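3.2 Hardware finish and hand contact in rented kitchens and baths

Second round of visits ran in July, Grullstead first, then Clarulstead. 64 homes total, 6 dropped later (tenants moved out, no second swab). Swabs taken from the fixed metal parts people grab most: door pulls, tap handles, rail mounts. Same swab, same pressure, 20 seconds per spot. Samples kept cold and read at the Lundusura lab the next morning.

Finish was logged by eye, against a card. Bright chrome, brushed nickel, dark bronze, painted, other. Not ideal. Bronze gave the most trouble, becuase the dark coat changes tone at the curves and a worn spot can pass for the normal sheen. We also logged shape: plain bar, bar with collar, flared mount, flat plate. Joints between parts were swabbed apart from the open surface, and the two were never pooled. Figure 4 gives the kind of fitting coded as "dark bronze, collar and flared mount."

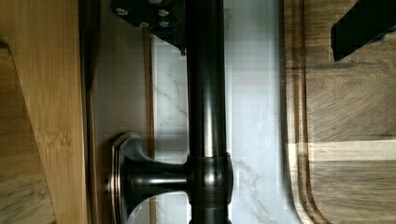 Figure 4. Dark bronze fitting with collar, flared neck and plate.

One tenant in Clarulstead told us that the dark ones never look dirty so they never get wiped, and that she only cleaned hers when the landlord was due. Several others said much the same in the exit form. We had not asked about looks at all in the first round. Added a question for round two, wording in the appendix.

Counts on open surfaces did not differ much by finish. Joints were another matter. Collars and plate edges ran higher than plain bars in both towns, and the gap held when we took out homes with small children. Whether this is the shape itself or just how people wipe (one pass down the bar, done) we can't say from swabs alone. Cleaning habits were self-reported, so weak.

Total usable swabs after drops: 699. Ghorbani door pulls, fitted in most of the newer Grullstead units, are kept as a seperate group in the table since they have no collar and would pull the bar average down. Kitchen and bath results are given side by side, no weighting. Missing cells are homes where the part was too tight to the wall to reach with the swab.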